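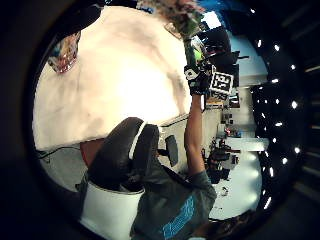 Speaker notes -- Gultora project, methods session
Presented by the data group, Pramenau Robotics Lab

Last updated: Monday, 9:40 a.m.

Slide 1. Leave this up while people sit down. Gloved hand, marker board held up, fisheye view. Say the title once and move on. The talk is on calibration and what it did to our training set.

Slide 2. The problem. We collect demonstrations with a hand-held gripper and train a policy on them. The policy needs to know where the gripper was at every moment. Our tracking came from the wrist camera alone, and it drifted. On long recordings the drift was large enough that the policy learned to reach past the handle. Show the drawer clip. Let it play twice.

Slide 3. What we tried first. Slower motions, more light, more texture on the walls. Each helped a little. Operators hated the slow motions and the demonstrations came out stiff. Don't spend long on this slide.

Slide 4. The method. Before each recording session a person holds up a printed marker board in view of the gripper camera and moves it through a set of poses. We do the same thing at the end. The two passes give us a start and an end reference in the same coordinates, and we spread the error back over the recordings in between. The board pass takes 70 seconds. Mention that the board is black and white blocks with a white border, printed on rigid stock -- paper on foam warped on us and we lost a week to it.

Slide 5. Fisheye model. Someone will ask. Markers near the rim of the circle are stretched, so we throw out detections there and keep the middle. We fit the lens once per camera and check it again if a camera gets dropped.

Slide 6. Data. 500 demonstrations, 3 tasks, two rooms (Ogola and Rukcombe). Rukcombe has the shiny floor, and reflections were a bigger problem there than at Ogola. After the end check we rejected 189 demonstrations. Say the number plainly. People will think it's high. It is high, and most of the rejects came from the early sessions, before we had the rigid board.

Slide 7. Result. Same network, same training time, cleaned set against the full set. The cleaned set did better on drawer and cup. No difference on cloth folding. We think cloth is forgiving about position, but we haven't tested that, so don't claim it.

Slide 8. Limits. Drift is assumed to build up evenly, and a hard bump breaks that. We have no fix yet. The board pass also needs a second check if the operator stops for lunch.

Slide 9. Code and board files are on the Gultora page. Questions.

Backup slide: lens fit plots, only if asked.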